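정리 수납을 직업으로 삼은 사람을 만나면 대개 버리는 이야기부터 나온다. 사이통(Saithong)에서 이불과 식탁보 같은 집안 천을 손질하고 보관하는 강좌를 여는 로안 호앙(Loan Hoàng) 씨는 버리는 이야기를 거의 하지 않았다. 6월의 어느 일요일 오전, 수업이 없는 작업실에서 그를 만났다.

호앙 씨는 호텔 세탁실에서 12년을 일했다. 처음 맡은 일은 시트를 개는 것이었다.

"하루 종일 개기만 했어요. 둘이서 모서리를 맞잡고 접는데, 상대가 바뀌면 속도가 안 맞아요. 그걸 맞추는 데 한 계절이 걸렸습니다."

호텔을 그만둔 뒤에는 트럭스테드(Trukstead)라는 작은 침구 수선 가게에서 일했다. 찢어진 커버보다 얼룩을 들고 오는 손님이 더 많았다고 한다. 손님들은 대부분 이미 뜨거운 물에 한 번 빨아 본 뒤였다.

"커피든 피든 처음에는 찬물입니다. 급하니까 뜨거운 물부터 붓는데, 피 얼룩은 그러면 굳어요. 저는 세탁 온도도 보통 40도를 넘기지 않습니다."

구김에 대해서는 생각이 느슨한 편이다. 손님용 식탁보는 다리지만 집에서 매일 쓰는 천은 다리지 않는다. 덜 말랐을 때 손바닥으로 펴서 널면 그 정도로 충분하다고 했다.
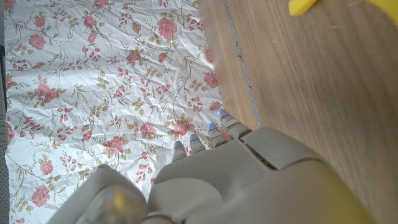 *나무 상판 옆의 장미 무늬 흰 천 또는 종이. 구김이 그대로 남아 있다.*

강좌는 2시간씩 진행된다. 앞 시간에는 섬유 표시를 읽고, 뒤 시간에는 각자 가져온 천을 만진다. 수강생 가운데 한 사람인 베네데크 실라지(Benedek Szilágyi) 씨는 어머니가 쓰던 식탁보를 가져왔다. 접힌 자리가 누렇게 변해 있었다.

"선생님이 표백제부터 꺼내실 줄 알았는데 일단 펴 두라고만 하셨습니다. 그다음 주에야 물에 담갔어요. 다 빠지지는 않았지만 지금 식탁에 깔고 씁니다."

호앙 씨는 오래 넣어 두는 천일수록 접는 선을 바꾸라고 권한다. 같은 자리를 계속 접으면 그 선부터 닳는다. 긴 천은 심에 말아 두고, 비닐봉지 대신 낡은 면 베갯잇에 넣는다. 장마 전에 한 번, 가을에 한 번 꺼내서 바람을 쐬는 것이 그의 습관이다.

아끼는 천을 묻자 그는 잠시 생각하다가 할머니의 홑이불 이야기를 했다. 가운데가 해져서 반으로 갈라 바깥쪽끼리 다시 이어 붙인 것이다.

"솔기가 가운데로 오니까 누우면 등에 좀 배겨요. 그래도 여름에는 그걸 덮습니다."

다음 강좌에서는 양모 담요를 다룬다. 준비물은 담요 한 장과 큰 수건 두 장이다.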